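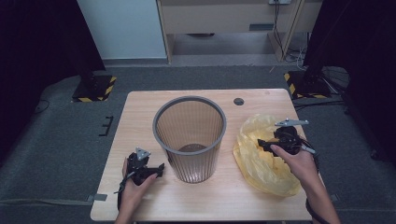 Shop / Yarn Tools / Swifts and Winders

Otis Umbrella Swift, Table Clamp Model

The Otis holds a skein open while you wind it into a ball or cake. It clamps to a table or bench, opens like an umbrella and turns as you pull the yarn. Zistum makes it for home knitters and crocheters who buy yarn in hanks and are tired of using the back of a chair.

Item number: 2095
Colour: natural
Clamp opening: up to 4 cm
Height when closed: 51 cm
In the box: swift, clamp, 2 spare ties, instruction sheet

Setting up

Clamp the base to the edge of a table and tighten the screw by hand. Put the closed swift in the base. Untwist your hank, drape it over the ribs, then slide the collar up until the yarn sits firmly without stretching. Tighten the collar. Cut or untie the ties on the hank and find the outside end.

If the swift wobbles, check the clamp first. Most wobble comes from a clamp on a bevelled or rounded edge. A scrap of felt under the pad helps and saves the finish on the table.

Which yarns it suits

Lace through to worsted weight runs well. Bulky yarn is fine if you wind slowly. For very slippery silk or bamboo, leave the collar a little looser and stop now and then to see that the strands haven't dropped down the ribs. Mini skeins need the ribs nearly closed, and some are too short to fit at all.

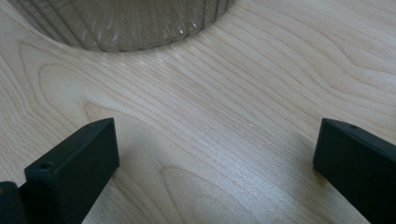 Starkora wrote in a review that hers took roughly a dozen hanks of sock yarn before the collar felt smooth, and that she now winds a full sweater's worth in one evening. She would have liked a longer clamp screw for her kitchen bench.

Using it with a ball winder

The Otis works with any hand-cranked winder, including the Kopecký, sold separately. Set the two at least an arm's length apart, at the same height if you can. Crank at an even pace. If the yarn pulls hard, stop and look for a crossed strand before you go on.

Care

Wipe with a dry cloth. Don't oil the shaft, as it can mark light colours. Store closed, with one of the ties around the ribs.

Spare ties and clamp pads are stocked. Replacement ribs are due in February.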